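May, late

Spent the morning on the equipment budget for next year and got further than I expected. The Felberg quote came in overnight. They want 553 per pair for moulded fingers, clear or black, minimum order two pairs, delivery in seven weeks. Moltent are cheaper on paper but charge separately for the mounting plate and will not hold the price past the end of the month. I have put both in the spreadsheet with carriage and VAT on their own lines, as last year's totals hid them and I was caught out.

The larger question is whether to replace the arm controller or keep paying for repairs. Vieira will extend the service contract, but only with a yearly visit included, and the visit costs roughly a third of the whole contract. I have asked for a version without it. If they refuse, the controller moves up to the first quarter and the second bench drops off the plan.

Acrylic next. Sheet for the table tops and low side walls should come from one supplier so the thickness matches. Trinano cut to size and drill, which saves us a day on the saw. Must check whether their price includes polished edges – the last drawing did not say, and I drew it.

After lunch I went down to the bench with the draft list and went through it line by line against what is fitted. Soft items and household items are on one consumables line at present. I want them split. Plush wears differently from wood, and the reorder dates should not be tied together.

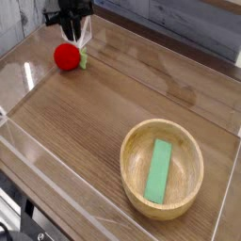 Vol. 2, p. 7

Clear fingers stay on the list. Against the brown table top the faint edge highlights give me enough to judge the tip position over the strawberry. Glare off the acrylic is still a nuisance on the left side, so I added a line for a diffuser and left the price blank.

The bowl is fine as it is and needs no spare.

To do tomorrow: ring Moltent about the plate, send Trinano the corrected drawing, find the old invoice for the cable.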